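The Kitchen Floor Letter, April 11, 2020

Hello again from Ridgeway, where I've been staring at tile samples for so long that I see them when I shut my eyes. A lot of you wrote in after the last letter to ask how the floor is coming along, so this one is all floor. If you came for the bread recipe, it's in July's letter from last year and I haven't changed a thing except I use a bit less salt now.

For anybody new: we bought this house with a kitchen covered in brown sheet vinyl, the kind with a fake pebble print. Under the vinyl was another vinyl (green), and under the green one was a layer of black glue that I did not touch until I'd sent a piece of it off to be tested. Please do the same if your house is old. Mine came back clean, but I had the windows open and a bad feeling for the whole week I was waiting.

So then came the choosing. I had always told everyone I wanted plain terracotta. I had a folder! I'd been keeping that folder since our apartment days, and there wasn't a single patterned tile in it. And then I went over to Harriet Kasprzak's place to return a casserole dish, back in the winter, and she had just finished her back hallway in a black and white pattern, and I stood there with my coat on asking her questions until the soup she was making boiled over.

Harriet's advice, which I'm passing along because it was better than anything I read, was to stop looking at single tiles. One patterned tile on a counter is a pretty little picture. A whole room of them is something else, and some patterns that look sweet by themselves go swimmy when there are a hundred next to each other. She had me lay out paper copies on the floor and leave them there for a few days, walking over them with groceries and so on. My husband complained the entire time. Two of my favorites went in the trash after one breakfast.

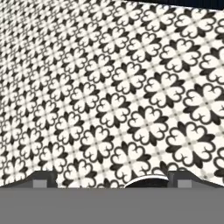
The ones that lasted were the ones with a fair amount of pale background. I also found out I can't stand a pattern that only works from one direction, because in our kitchen you come in from the side door nine times out of ten, and from there everything is at a slant. So when you do the paper test, do it from every door you've got, and sit down in a chair too. You see a lot more floor sitting down than you'd think.

It came down to two. One is called Letosari and the other is Lemura, and I had to write the names on the backs in marker after I mixed them up on the phone with the shop and got a price for the wrong one. Letosari is the busier of the two. Lemura is softer, with a wider border, and it's the one my sister likes, and she has better taste than I do in most things but has also never had to mop around a dog.

Now, money. The kitchen is 195 square feet once you take out the cabinets, and I'd been working from a number that left out the pantry. I measured it again with the good tape and I'm glad I did. I'm ordering 16 boxes, with one more on top for cuts and breakage, so 17 altogether. The extra box feels like a waste when you're paying for it. But the people who had this house before us saved nothing, not one scrap of anything, and when the bathroom wall needed patching we had to match a pink that hasn't been made in decades. I'll be putting my leftovers in the basement with a label on them.

Grout is the other thing I've gone back and forth on. Bright white looks wonderful for a week or so, and I've had white grout before, in the apartment, and spent more Saturday mornings than I'd like to admit on my knees with a toothbrush. Black seemed too heavy. I'm going with a light gray called Pravel, which dries paler than it looks in the bag, according to the man at the counter. I made him mix me up a spoonful on a scrap of board and it's been on the windowsill since Tuesday. He was right, it's gone quite a bit lighter.

The work itself is on hold for now, like so much else. The tile setter is home with his kids and I've told him there's no rush from my end. We're walking around on bare plywood, and I've put down the old hall runner by the sink so our feet don't get splinters. It's not so bad. The dog likes it better than the vinyl, if anything — he used to slide into the stove every time the mail came.

I did get the last of the baseboards off on my own, and pulled 87 nails out of them (they're in a jam jar, I was proud of it). Most of the boards can go back up. A couple of them split at the ends where somebody had painted them to the wall, so if you're taking yours off, run a utility knife along the top edge first and go slowly with the pry bar.

Several of you asked whether patterned tile shows dirt. Harriet says hers hides crumbs beautifully and hides dropped earring backs even better, so make of that what you will. If you've lived with a busy floor for a few years, write and tell me how you feel about it now. I haven't placed the order yet, and I'm still leaning Letosari.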